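Notebook, fruit bench: lemons, peel and storage

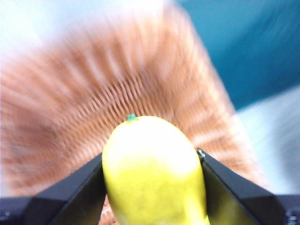

Sustura test kitchen, March

Third round of the storage comparison, lemons only. Oranges were finished last week and are written up by Pieter in the other book.

Lot is from Lellonetti, one carton, 13 fruit kept after sorting. Anything with a soft spot or a split at the stem end went to the kitchen for juice. Fruit still carrying the green stem button was kept apart from fruit that had lost it. Ermira thinks the button matters more than the wax does, and the January lot leaned her way, but that lot was too small to argue from.

Yellow fruit with the button on is group A. Button missing is group B. Group C is the set Annatjie rinsed and dried by hand before storage. I would have left C out, but it is in the plan.

Weights on the small scale, tared with the paper liner. Group A total at the start 485 g, which is 4 fruit. The scale drifted after lunch and B had to be done again from the beginning. The second set of B numbers is the one to use. The first is crossed out on the sheet but still readable, so do not copy from it.

Peel notes. Judge color on the lower half of the fruit and at the flanks. Under the bench lamp the stem end washes out to nearly white and every lemon looks paler than it is. I graded two as "pale" on Thursday and moved both up a step when I looked at them again by the window. Tumelo has asked for the lamp to be lowered and turned to the side. Until that is done, grade by the window only, before 14:00.

Texture is graded by thumb against the three reference peels in the tray. Fine dimpling is 1, coarse is 3. Most of A came out at 1 or 2. One fruit in B has a smooth patch near the blossom end, no score given, comment on the sheet.

Storage: A and B in the Fevuvon boxes with the lids on, C in an open bowl on the shelf. Cold room at 4 degrees for the boxes. The bowl stays at room temperature, so C differs from the others in two ways — washing and temperature — and cannot be set against A directly. Lieselotte pointed this out at the planning stage and I agree with her. A rinsed group in a box would fix it. There is enough fruit in the next carton.

Day 14 is the first full weighing. Before then only a look through the lid, no handling. If a button drops in the box, write down which fruit and leave the button where it is.

To do:
Order liners from Çetinkaya, same size as before.
Check the scale with the brass weight, morning and after lunch.
New labels for B, the ink ran on two of them.
Ask Pieter how he scored the navel end on the oranges.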